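Trabalhar em casa, quarto ano

Em dezembro faz 4 anos que trabalho em casa, e continuo sem saber onde pôr os cotovelos. Comecei na mesa da cozinha, passei para o sofá (três semanas, uma fisioterapeuta), voltei para a cozinha e acabei por ocupar aquilo a que a imobiliária chamava "terceiro quarto" e que o resto do mundo chamaria despensa com ambições.

Traduzo manuais de instruções. Caldeiras, sobretudo, e ultimamente desumidificadores. É um ofício em que se passa a manhã inteira a decidir entre "botão" e "tecla" e em que, à tarde, o cliente muda tudo para "comando". Digo isto para que se perceba o tipo de concentração de que preciso. Pouca, mas contínua. Uma coisa como a de quem vigia arroz.

Durante muito tempo achei que o problema era a cadeira. Comprei uma da Mertens, que me custou 200 euros e vinha com um folheto pessimamente traduzido, o que me estragou a primeira semana. A cadeira tem cinco alavancas. Sei para que servem duas. Uma terceira faz um barulho de desilusão e não acontece mais nada.
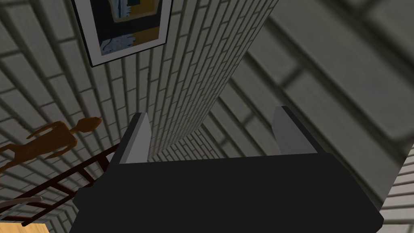

Vale a pena gastar dinheiro numa boa cadeira para trabalhar em casa?

Depende das horas que se passa sentado: até duas por dia, qualquer cadeira de cozinha com uma almofada decente aguenta; a partir daí, convém um encosto que apoie a zona lombar e um assento que se regule em altura. O resto das alavancas é literatura.

Resolvida a cadeira, passei à luz. Tinha a secretária virada para a janela, como nas revistas, e às dez da manhã já não via o ecrã. Virei-a para a parede. Deixei de ver os vizinhos, o que foi uma perda, pois acompanhava a obra da varanda da frente com mais assiduidade do que o empreiteiro. Em compensação, entreguei o manual do desumidificador a tempo, coisa que ninguém me agradeceu.

A minha amiga Sveva Marino, com quem partilhei um escritório a sério no tempo em que havia escritórios a sério, defende que uma pessoa deve vestir-se todos os dias como se fosse apanhar o autocarro. Sapatos incluídos. Tentei. Ao terceiro dia dei por mim de sapatos engraxados a estender roupa interior na marquise, e achei que a disciplina tinha ido longe demais.

Depois há a questão das paredes. Quem passa oito horas virado para uma parede acaba por ter opiniões sobre ela. A minha era de um branco hospitalar, e eu, depois de uma noite mal dormida e de muitas páginas de blogues nórdicos, decidi que lhe faltava carácter.

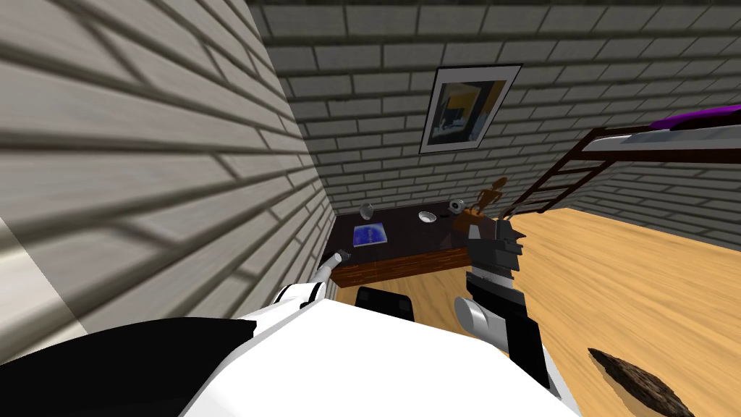 Secretária encostada à parede ou no meio da sala: a discussão que já durou mais do que alguns casamentos.

O carácter, fiquei a saber, vende-se ao metro quadrado. O tijolo à vista da Skovo, por exemplo, que é uma plaquinha fina que se cola por cima do estuque e finge ter sustentado uma fábrica. Pedi um orçamento. Responderam-me 700 euros, sem a cola. Fui à cozinha beber um copo de água e olhei para a minha parede branca com outra ternura.

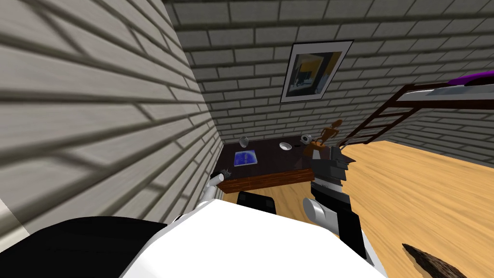

Fiquei-me por um quadro. Parece fácil, comprar um quadro. Passei dois serões no catálogo da Plornwood, onde tudo se chama "Composição" seguido de um número, e acabei por escolher uma coisa abstrata de que gosto de manhã e que me irrita a partir das quatro da tarde. A minha mãe perguntou se estava direito. Está. Fui confirmar com o nível e agora já não tenho a certeza do nível.

O que mudou a minha vida, se me é permitido o exagero, foi bem mais barato: um temporizador de cozinha. Um Pruslow em segunda mão, com um mostrador de dar corda e um toque de campainha de escola. Cinquenta minutos a trabalhar, dez de pé. Nos dez minutos faço o que calha: despejo a máquina da loiça, rego o manjericão que já morreu, vou à caixa do correio ver se chegou alguma coisa da Segurança Social. Ao fim do dia as costas doem-me menos e a casa está mais arrumada, excepto o terceiro quarto, que não entra nas contas. 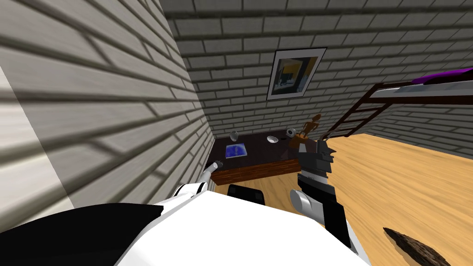
Um quadro abstrato em parede de tijolo: fica sempre bem na casa dos outros.

Falta-me tratar do ruído. O vizinho de cima comprou um trompete, ou alguém lho ofereceu com má intenção, e pratica às 5 da tarde uma escala que nunca chega ao fim. Fica sempre pendurada na penúltima nota. Já dei comigo a cantar a última, em voz alta, a meio de uma chamada com um cliente de Braga. Ele fez uma pausa e perguntou se podíamos voltar à secção das válvulas.

Se alguém tiver experiência com tampões de silicone, a caixa de comentários está aberta. Os de espuma já experimentei e caem-me no café.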